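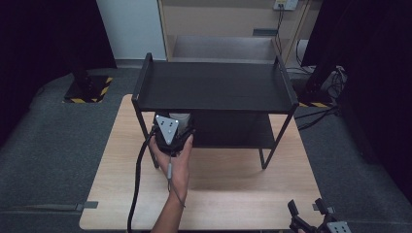 Little black shelf, wooden table.

May 17, 2023
by Subbarao Achari

Home from Flitcombe, ears still ringing. 3 bands, 13 bucks for parking, no regrets. Well, the parking.

Laryea opened. Short set, nobody near the stage yet, which is a shame bc the drummer was teh best thing all night. Then Filley. Slow start, sound all mud for 2 songs, then somebody fixed the bass and wow. They did the long one with the clapping. Guy behind me clapped on the wrong beat the whole way through.

Dindutent last. Late. New stuff mostly, didn't know a word of it. Singer's voice going a bit by the end, crowd carried the chorus. Missed the encore to catch the bus, heard it from the sidewalk anyway.

Work at seven. Want tickets for September, need to ask about the balcony becuase my knees. Bed.

Comments

marnie_k: the encore was 3 songs!! you left too early
Dov: Filley were too loud. Liked them though
pell: balcony sells out first, fyi

Recent entries
Rained out again
Songs for the bus
Lost my good earplugs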